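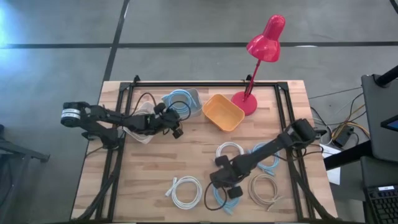 Câble réseau (rangement et enroulage)

Le câble réseau, que tout le monde chez moi appelle « le câble Internet » et que les gens du métier appellent cordon de brassage ou câble Ethernet selon sa longueur et leur humeur, est un câble à paires torsadées terminé par un connecteur à chaque bout. Je ne vais pas refaire l'article sur les débits et les catégories, il existe déjà sur ce site et Tsung-han Fu l'a très bien tenu à jour. Ici je parle de ce qui se passe quand le câble n'est branché nulle part : comment on l'enroule, comment on le trie, dans quoi on le met. C'est un sujet que j'adore (oui, je sais) et sur lequel j'ai des avis.

Vocabulaire

On dit lover un câble quand on le met en boucles régulières, et le résultat s'appelle une glène chez les marins, une couronne chez les électriciens, un rouleau chez à peu près tout le reste du monde. J'emploie couronne, par habitude. La petite languette en plastique du connecteur s'appelle l'ergot ou le clip de verrouillage. C'est la pièce qui casse en premier, et celle qui s'accroche à tout dans une boîte mal rangée ! Certains cordons ont un manchon souple par-dessus, qui la protège assez bien mais durcit avec les années.

Couleurs

La gaine se fait dans toutes les couleurs imaginables. Aucune règle universelle n'attribue un usage à une couleur, chaque maison a la sienne, et c'est bien là que les ennuis commencent quand deux services fusionnent leurs armoires. Dans le petit atelier de Stimisdale où j'ai appris, le bleu clair servait aux postes, le blanc aux téléphones, le beige à tout ce qui était là avant nous. Les cordons noirs, eux, finissaient toujours mélangés aux câbles d'alimentation. Elínborg Vestergaard, qui m'a formée, refusait purement et simplement d'en commander.

Trier sur une table où se côtoient du blanc, du bleu clair et du beige, c'est déjà plus confortable : l'œil fait la moitié du travail. Le bleu clair et le blanc se confondent tout de même sous une ampoule trop jaune, alors je me mets près d'une fenêtre quand je peux.

Enrouler

Deux écoles. La première enroule toujours dans le même sens, autour de la main ou (horreur) entre le pouce et le coude. C'est rapide, et à chaque tour on ajoute une torsion que le câble vous rendra plus tard sous forme de vrilles. La seconde alterne un tour par-dessus et un tour par-dessous, ce qui annule la torsion d'un tour à l'autre. J'ai mis longtemps à prendre le geste, et maintenant mes mains le font toutes seules, même avec le tuyau d'arrosage.

Pour un cordon court, un ou deux mètres, franchement l'alternance ne change pas grand-chose. On fait des boucles larges comme la paume, on ne serre pas, et on laisse dépasser les deux connecteurs du même côté. Évitez de plier la gaine à angle vif : le rayon de courbure minimal conseillé est en général de quatre fois le diamètre du câble, ce qui laisse de la marge pour une couronne normale.

Attacher

Le scratch, toujours le scratch. Le collier en plastique serre trop, il faut le couper pour défaire la couronne et on finit un jour par entamer la gaine avec. L'élastique sèche et colle. Le fil gainé des sachets de pain dépanne très bien, ma mère en gardait un plein tiroir. J'achète mes bandes en rouleau chez Gunnlaugsson et je les coupe à la longueur qui m'arrange. On peut aussi ne rien mettre du tout si la couronne va directement dans un bac à sa taille, elle s'ouvre un peu et ce n'est pas grave.

Les bacs

Pour le tri, je préfère de loin plusieurs petits bacs en plastique ouverts à une grande caisse. Dans une grande caisse tout descend, tout s'emmêle, et le cordon qu'on cherche est au fond. Avec des bacs de couleurs différentes, on se passe même d'étiquettes, à condition que tout le monde soit d'accord sur le code (chez nous il était scotché au mur, signé par Milagros Cantero, et malheur à qui le décollait). 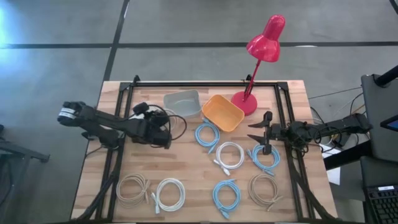

Deux petits bacs côte à côte, un gris clair et un orange, près d'une lampe de bureau rouge.

Le bac translucide a ses partisans, dont Salim Ndung'u, qui l'utilise pour absolument tout, vis comprises. On devine la couleur de la gaine à travers la paroi. Je lui reproche de se rayer vite, mais je reconnais que le matin à sept heures, avant le café, c'est pratique.

Un conseil que je donne souvent : posez la couronne à plat dans le bac, connecteurs vers l'intérieur. Un bout qui pend par-dessus le bord finit par entraîner les autres quand on soulève le bac.

Plan de travail et éclairage

Une table en bois clair convient très bien, les gaines s'y détachent et les connecteurs n'y glissent pas trop. J'aime avoir les bacs au fond et les câbles à trier devant moi, étalés, un peu espacés. Une lampe de bureau à abat-jour orientable aide beaucoup pour lire le marquage imprimé sur la gaine, qui est minuscule et souvent à moitié effacé.

Inventaire

Faut-il tout compter ? À la maison, non. En atelier, ça évite de racheter ce qu'on a déjà. Quand Kaj Arnardóttir a repris la réserve de Nostelar en septembre, son premier relevé donnait 221 cordons, dont 29 sans ergot. Les 29 sont partis au recyclage, et il en reste pourtant un que je retrouve régulièrement dans ma poche de blouse.

Voir aussi : Paire torsadée ; Connecteur RJ45 ; Panneau de brassage ; Bande auto-agrippante.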